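Clellau Hand Gripper: Set-up Guide
Section 4. Comparing finger pads

Use this section when you have two or more sets of finger pads and need to choose one for a job. It assumes the gripper has been assembled as in Section 2 and that the camera has been focused as in Section 3.

4.1 What you need
One Clellau hand gripper with camera
Foam pads and Honell rubber pads, one pair of each
Cross-head screwdriver
Lint-free cloth
Test pieces from the Varnosura box
A copy of the results sheet (Appendix B)

4.2 Fitting the pads
1. Switch off the controller and unplug the lead.
2. Open the fingers fully.
3. Undo the finger screws and lift the finger away. Keep left and right fingers apart, as they are not the same shape.
4. Peel off the old pad from the top edge down. Wipe off any glue that stays behind.
5. Press the new pad on by hand. Leave it for 11 minutes before refitting the finger.
6. Refit the finger and tighten the screws until they stop. Do not force them.

Caution: Keep your own fingers clear of the gap when power is restored. The gripper may close once to find its zero point.

Note: Foam pads shed fibres at the edges. Trim long threads with scissors. Do not pull them, or the pad may lift.

4.3 Checking the camera view
1. Hold the gripper over a plain table with the fingers open.
2. Check that both pads show in the picture. The left finger may sit higher than the right; small differences do not affect the test.
3. Look for glare between the fingers. If a bright patch hides the test piece, turn the gripper or move the lamp.
4. Save one picture for each pair of pads before you start.
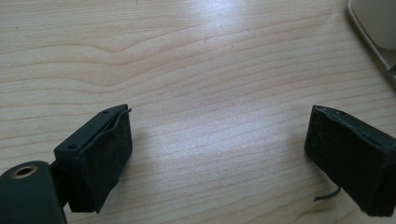
4.4 Running the test
1. Set the grip force to 300 on the controller screen. Use the same setting for every pair.
2. Place the first test piece on the table and close the fingers on it.
3. Lift, hold for 11 seconds, and put it down.
4. Write down held, slipped or dropped.
5. Repeat until the sheet is full, then change pads and start again from 4.2.

Note: In Biljana Stan's trial the foam pads scored 98 on the results sheet with the smooth pieces. Rubber did better on the card boxes. Your results will depend on the pieces you use.

If a pad comes loose during a run, discard that sheet and fit a new pair. For spare pads, contact Amirul Menon at Subramaniam.

Last checked 2025-10-19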